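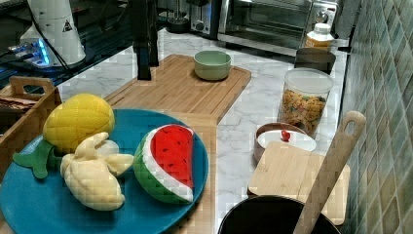 Who owns a sculpture while it is on consignment at a gallery?
The artist owns it until it is sold. The gallery holds the work and may offer it for sale, but it does not buy it first.

Chapter 6
Consignment and the Gallery Record

Most living artists who sell through a commercial gallery do so on consignment. The artist delivers the work, the gallery shows it and tries to find a buyer, and the two share the price according to a written agreement. This chapter covers the paperwork that goes with that arrangement. Pricing and sales tax are left for later chapters.

Key terms: consignor, consignee, commission, retail price, condition report, receipt of goods, term

The two parties

The consignor is the person or business that hands over the work. In most cases this is the artist, but it can also be a collector or an estate. The consignee is the gallery. A consignee takes on certain duties when it accepts a work. It must keep the work safe, show it as agreed, report a sale when one is made, and pay the consignor on time.

Consider the Khoury Gallery, which we will use throughout this chapter. In June the gallery accepted two bronze pieces, Warnus and Primia, from the same sculptor. Each was entered on its own line of the consignment sheet, with its own retail price. Warnus was listed at $1,989. Primia was larger and was listed higher. When Warnus sold, the gallery could settle that line and leave the other open.

If both bronzes had been entered on a single line, with one combined price, the sculptor and the gallery would have had to work out after the sale how much belonged to each. Disputes of this kind are common and easy to avoid.

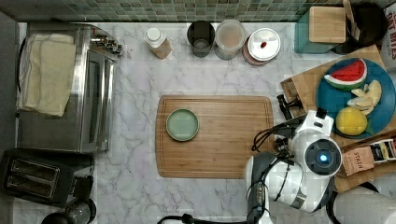 Figure 6.1 Folded towels on a toaster oven.

What the agreement should say

A consignment agreement does not need to be long. It should name both parties and list every work by title, medium, size, and retail price. It should state the commission, usually as a percentage of the retail price, and say who pays for shipping in each direction. It should also say who insures the work and from what moment. Some agreements start coverage when the work leaves the studio. Others start it when the gallery signs the receipt.

The term is the length of time the gallery may keep the work. A term of six months is short for large outdoor sculpture, which is costly to move and may wait a long time for a buyer. At the end of the term the work goes back or the agreement is renewed in writing.
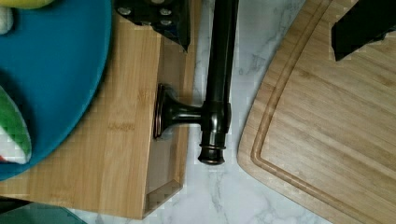 A condition report is made when the work arrives and again when it leaves. It records the surface, the edges, the base, and any marks left by the maker or by handling. Write down what you see and no more. Inscriptions need special care. The cutting board shown here has faint engraved lettering near its center-left, too small and pale to read clearly, and a registrar should record it in just those terms: lettering present, position given, text not legible. A guess entered as fact will be copied into the sales invoice and the catalog, and may be repeated for years. Look again under a raking light, and add the reading later if you get one.

Reports should be signed by both sides. At the Khoury Gallery the report for Primia noted a scratch on the underside of the base. The sculptor signed the report, and the scratch was never at issue when the piece was returned.

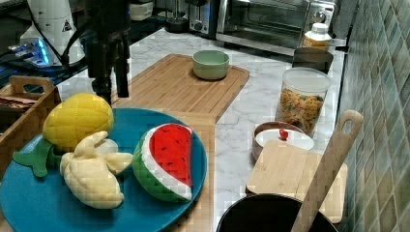

Keeping the record current

The gallery record follows the work for as long as it is on the premises. Any change in location, price, or condition is entered on the day it happens. The Khoury Gallery moved a steel piece titled Rarkora from the front room to the garden and failed to enter the move. At the next inventory it was listed as missing, and the consignor was told so before the mistake was found.

Before going on to Section 6.1, read the sample agreement at the end of the book and mark the clauses that deal with insurance.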